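From: Prurnstead Garden Club list
Subject: Re: [prurnstead-garden] marigolds from saved seed, worth the trouble?

On a rainy evening in December, a member wrote:

> Hello all,
> I saved a big paper sack of heads from my orange marigolds this fall
> and now I'm wondering if I wasted my time. A neighbor says they never
> come back looking like the parents. Has anyone here done it more than
> one year running? Also, how long does the seed keep? Mine is in the
> garage, which gets pretty cold.
>
> I have room for one row along the drive and that's it.

Hello, and please don't throw out that sack!

I've been saving marigold seed since we moved to the Bakhtiari Road side of town, so I suppose I can speak to this one, and I'll try to keep it shorter than my last message about hoses. Your neighbor is partly right. If you grew a hybrid from a packet, the children will be a mixed crowd, some tall, some short, a few with hardly any ruffle to them. I grew a row like that and enjoyed it very much, but if you want an even edge along a driveway it may drive you up the wall. The old open-pollinated kinds come back much closer to what you planted, especially if nothing else is blooming right next door to them.

Cold won't hurt the seed. Damp will. If the heads felt at all soft when you bagged them, spread them out on newspaper indoors for a couple of weeks (mine go on top of the bookcase, to the despair of my family) and then put them in envelopes. I had good luck with seed three years old, and then a poor showing the year after that.

Last spring I sowed 128 seeds in trays, mostly out of curiosity, and gave the extras away at the Prania Street swap. I start them indoors six weeks before I mean to set them out, barely covered, and pinch them once when they have a few sets of leaves. For your one row I would plant 18 and leave it at that – they fill in more than you'd think, and crowded ones get mildew by August. Go easy on the fertilizer, too, or you'll have wonderful leaves and not a bloom to show for it.

As for color, I'm an orange person through and through, winter included. I keep the artificial kind going indoors until the real ones are up, and I don't mind who knows it.

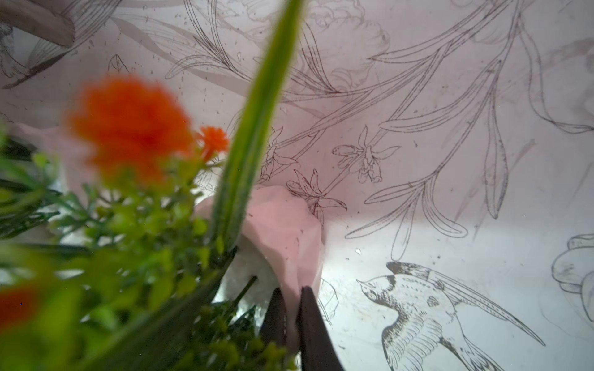 Orange blooms, artificial ones, with the plant-and-bird print behind

If you'd like to trade, I have plenty of a tall orange one and a little of the Trollar yellow, which I got at the swap and have only grown once, so no promises on how true it comes. I'd love a pinch of yours in return, mixed parentage and all. I can leave an envelope at the library desk any afternoon after three.

Happy sorting, and do let us know in the summer what came up!

Your friend on Bakhtiari Road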